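To: gripper-users list
From: Luminița Neagu
Date: Jan 3, 2018
Subject: Re: Finger stuck closed, then let go

Dunbar wrote:
> Has anyone else had the left finger on a hand-held unit bind
> when you squeeze, then let go all at once? Ours did it twice in
> June and pinched a knuckle the second time. We blamed the
> trigger spring, but a new one made no difference. Any ideas
> before I take the whole thing apart?

Hello Dunbar, and a happy new year to everybody on the list,

I'm sorry it took me the whole holiday to answer, and I do hope the knuckle has healed! We had the very same trouble here in Sadville on the Galletia job, and I'm fairly sure it isn't your spring, so please don't go buying a third one.

On ours it was the screw at the upper joint of the finger. It had backed out a tiny bit, so the finger leaned over under load, caught on its neighbor and stayed there until you squeezed hard enough to free it (which is just when your other hand is in the way, of course). We had done some 300 grasps on that unit without looking at the screw once, and I'm a little ashamed of that.

What we do now is check both joint screws before each session, and again after every 100 grasps. Hold the finger near the pad and wiggle it sideways. If you feel any play at all, stop and tighten it, and then open and close it 11 times with nothing between the pads.

The other thing is the small stuff. We've been sorting charms and beads next to a little jewelry box, and you find yourself squeezing much harder than you need to, with your free hand creeping in to help.

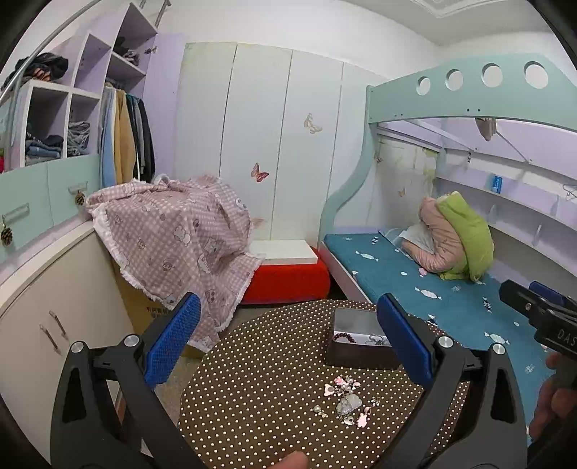 So I've asked everyone to keep their free hand well back until the fingers are fully open, and to put the tool down before picking up a dropped bead. Pistau has the torque notes if you want them, and I can mail you 3 spare screws tomorrow. Just send me an address.

Warmly,
Luminița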